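Wednesday is robotics club night, and this week flew by! We have 3 weeks left until the Pavetora challenge, where the arm has to pick small store items off a table and sort them, and our team (we're called Rodico, long story) has finally stopped arguing about code style and started picking things up.

Malcolm Oakley, our coach, made us do grip practice all evening. Same motion, over and over, small change to the closing speed, go again. I thought I'd be bored by seven – I was so wrong. We logged 82 tries in one session and I wanted to keep going!

Round things are my favorite. Boxes are easy to line up, but a bottle wants to roll the second you touch it, so you have to come in slow and square. 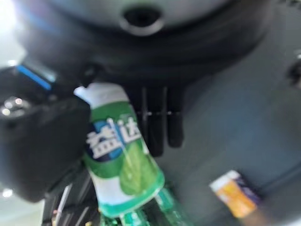
Next on my list is the release, which is still kind of clumsy. I want to set things down softly and have them stay standing up. Stępień (the other team from our school) says they have theirs working, so now I really have to get ours done before next Wednesday.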